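Open day at Larley, 2018-08-17. Long thread, get a drink

1. OK so I finally got into the Larley open day!! I've been on their mailing list since May and every time the sign-up link went out I was either asleep or on a bus. This time I was sitting right on top of it. Posting as I sort through my notes, so excuse the order.

2. If you don't know Larley, they're in the old Granau building out past the rail yard, the long one with the green doors. They work on arms that handle soft stuff. Clothes, bags, bedding, anything that flops. I sell secondhand bags online, so you can guess why I wanted to see it.

3. Parking was a mess. The sign says visitors go left, the guy in the vest says visitors go right, and both lots have the same little gravel hill that eats your bumper. I ended up on the street next to a tire shop and walked. Wear flat shoes if you go.

4. Check-in was quick though. Sticker with your name, color for your tour group, phone on silent but photos are fine except in the back hall. I asked what was in the back hall and got a very nice smile and a cookie.

5. The cookie was oatmeal, and good. I had another one later and I have no regrets.

6. Our guide was Gisela Alarcón and she was GREAT. Fast talker, answers what you asked, and when she doesn't know something she just tells you she doesn't know. She started out in sewing machine repair (!!) and got into robots from there, and once you hear that, a lot of how she talks about fabric makes sense.

7. First stop was Ollus, which is the software side. It was a room with screens and I'll admit I drifted a little. The short version is that Ollus is where they look back over every try the arms have made and mark where it went well and where it went sideways. They had 2,394 tries in there for bags alone. Somebody's been busy.

8. A kid in our group asked if the robot gets bored. Gisela said no, but the people marking the tries sure do, and they trade off every hour and fight over the good chair.

9. Second stop was towels. Everybody has seen a robot fold a towel in a video, and I figured it would be like that. Well, those videos are sped up, people! In real life it is so much slower. You have time to think about your whole week. I kind of loved it? It's like watching somebody parallel park a boat.

10. Also it missed. It reached for a corner, closed on air, backed off, reached again. I was so glad they let us see that part. The man next to me said "come on, buddy" under his breath and then looked embarrassed.

11. There's a tape line on the floor you have to stay behind, and a staff person at every station with a stop button within reach. They say it at the door, they say it at each stop, and there was still a dad leaning way over the line for a selfie. Sir.

12. Coffee break. The coffee was bad. I ran into a woman who runs the alterations counter at a dry cleaner's and we talked for so long we almost lost our group. She came to find out whether she should be worried about her job. After the towel thing she'd decided she could relax for a few years.

13. Somebody in the Q&A asked how much the arms cost and we got a long answer that had no number in it, haha. They did say how much the snacks cost, though. There were about 200 of us over the whole day and they'd planned food for half that, so the late groups got crackers.

14. OK, the bags. This is what I came for! The station is called Carrasco, and I asked if that was for a person, and it's just the name that was left on the door when they moved in. They kept it. I would have too.

15. The problem, the way Gisela explained it: a box stays a box when you let go of it. A cloth bag doesn't stay anything. You pull one side of the opening and the other side comes along with it, or folds under, or swallows your hand. She had us all try opening a tote with one hand on the table while she talked. Try it at home, it's annoying!

16. So they use both arms, and they come in from opposite sides of the table. One takes hold over at the left, and the other one comes across the top and gets down into the opening. She kept saying "one to hold, one to look for room," and after the third time our whole group was saying it with her.

17. I asked about handles because in my shop handles are what wreck everything. They snag, they flop in front of the zipper, they get stuck in the packing tape. She laughed and said yes, handles are a whole separate headache. A loop of webbing looks like a great thing to grab, and then it isn't the thing you needed to grab.

18. My other question was black fabric. I can never get a decent listing photo of a black bag, all the folds just turn into one dark blob. Gisela said cameras on a robot have the same complaint as me, which made my day. They keep the light up top nice and soft and use a plain white table so at least the outline is clear.

19. (Yes, I wrote down what she said about the lights. Yes, I'm moving my photo corner under the kitchen fixture this weekend. If my listings suddenly look better, you know who to thank.)

20. Best moment of my day was at this station. Black tote with rust-orange straps, exactly the kind I'd list in my shop in a heartbeat, and everybody had gone quiet. The arms are silver with a bit of blue-green light on the joints and the grippers are black, all little plates and bolts, way more delicate up close than I expected. One of them has a sticker that says 103-4. I asked the staff guy what that stood for and he said "that one's 103-4," so now you know as much as I do.
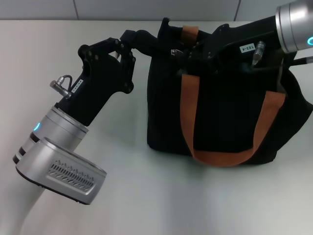
21. We stayed for 2 full rounds with the bag and I'd have stayed for more, but the orange-sticker group was waiting behind us and getting restless. I did go back at the end by myself, and Gisela let me stand there while she was shutting things down and told me to bring some of my own bags next time. The weird ones, she said. I have a beaded one in mind that is going to ruin their week.

22. A few people are asking so: it was free, you need to sign up, kids are fine if they can stay behind a line, and there's a ramp on the tire shop side. The next one isn't scheduled yet. I'll post the link when the email comes, right after I've used it myself.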